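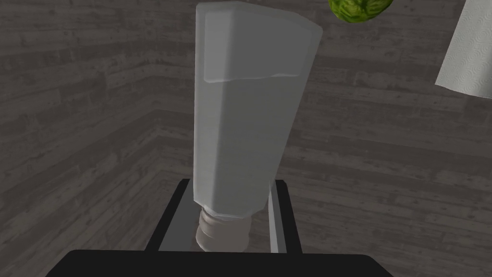 Iida Nieminen wrote in after the last lecture that she never plays an album in order, and wanted to know why we would spend a whole week on running order. A fair share of listeners do the same. The answer is that the running order still gets decided by somebody, the vinyl still has two sides, and reviewers still start at track one.

# Week 4: Sequencing and the running order

Read before the tutorial: the Drestodley handout on side lengths, and your own notes from Week 3 on key and tempo.

## What sequencing covers

Sequencing is the job of choosing which songs go on a record, what order they go in, and how much silence sits between them. It usually happens after mixing and before mastering. On a small release the artist and producer do it together over an afternoon or two. On a larger one the label will want a say, mostly about the first three tracks.

Things to write down for each song before you move anything:

- key at the start and at the end (they can differ)
- tempo
- length
- how it begins – cold, count-in, fade or ambient noise
- how it ends
- main instrument, and who sings lead

Put these on cards or in a spreadsheet. Cards are easier to shuffle with other people in the room.
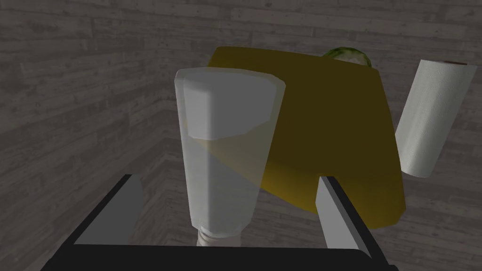 Once the cards are filled in, look for pairs that cause trouble. Two songs in the same key at nearly the same tempo will blur together, and the second one usually suffers. Two fade-outs in a row make a record sound tired. A jump up of one semitone between songs can be very effective, but it can also sound like a mistake if the gap is short.

## Case study: Skolex, *Rirnden*

Skolex recorded 13 songs for *Rirnden* and put out 10. The first running order came to 73 minutes with long instrumental links, too much for a single LP. Toivo Riihimäki, who produced it, cut the links first and then lost three songs, two of them ballads.

The band's singer, Elsa Ikonen, wanted the remaining ballad to open the album. Riihimäki wanted it at the end of side one. They tried both. With the ballad first, the second track felt rushed even though its tempo was ordinary. With it closing side one, the listener gets a natural stop before turning the record over. That version was released.

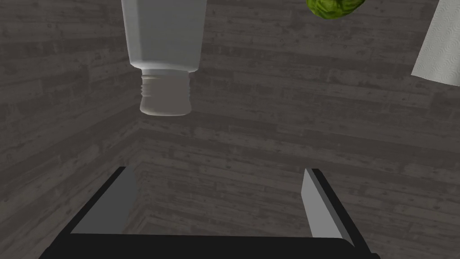

The other change was to the gaps. Most were left at two seconds. Between tracks six and seven the gap was removed altogether, so that the last cymbal of one runs under the first line of the next. This had to be marked clearly for the mastering engineer, because streaming services split the file at the track marker and a badly placed marker cuts the cymbal in half.

Points to take from the case:

1. Cutting came before ordering. It's hard to order songs that aren't going to be on the record.
2. The argument was settled by listening to both versions all the way through.
3. The silent parts were treated as part of the music.

## A note on singles

If a single is already out, people will arrive knowing it. Placing it first is safe. Placing it third or fourth gives them a reason to hear something new on the way. Xolani Botha's guest lecture in Week 6 will cover this from the radio side, so keep your questions on playlists until then.

Watch the opening as well. A long intro that works on an album can lose a streaming listener, and a play under 30 seconds often isn't counted. Some artists make a shorter edit for the single and keep the full intro on the album.
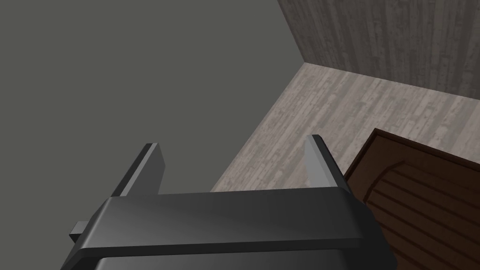

## Tutorial task

Work in pairs. You'll be given eight unmastered songs by Santeri Heinonen, in no particular order.

- Fill in a card for each song.
- Leave out at least one song.
- Make two running orders that differ in the opener and the closer.
- Listen to the joins only, ten seconds either side, and note any that bother you.
- Play one order right through without stopping.

Hand in both orders and a page on which you prefer. Handwritten cards are fine. Headphones can be borrowed from the desk outside room 101 – bring your student card.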